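Setting Up a Tabletop: Backdrops and Small Stands
Course handout, unit 2

Welcome back! This unit is my favorite, because a plain cloth and a bit of hardware can change a whole table. We'll work on two things: hanging a curtain behind a work surface, and keeping the supports steady. Read the Birari sheet on fabric weights before class if you can (it's short, and the swatches are lovely).

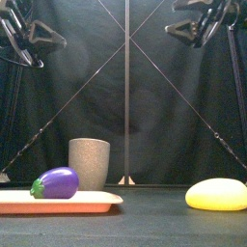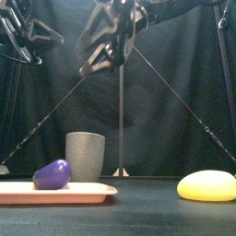
Dark cloth is where I'd love everyone to start. It's forgiving, it's easy to find, and you can learn so much from how it hangs! Look at the soft folds and wrinkles in the black curtain, and how they pick up a faint sheen. Try steaming half of your own cloth and leaving the other half alone, then move a lamp from side to side and compare. Next, check your uprights. A slim pole wants a proper foot, and thin diagonals are worth sketching before you build.

For February: bring 3 sketches and one yard of cloth.

Comments

Amutham: Does the cloth have to be black?

Vida: Tried the lamp test with navy. Wow, so many wrinkles!

Kanedier: Is the sketch page due before the lab or after?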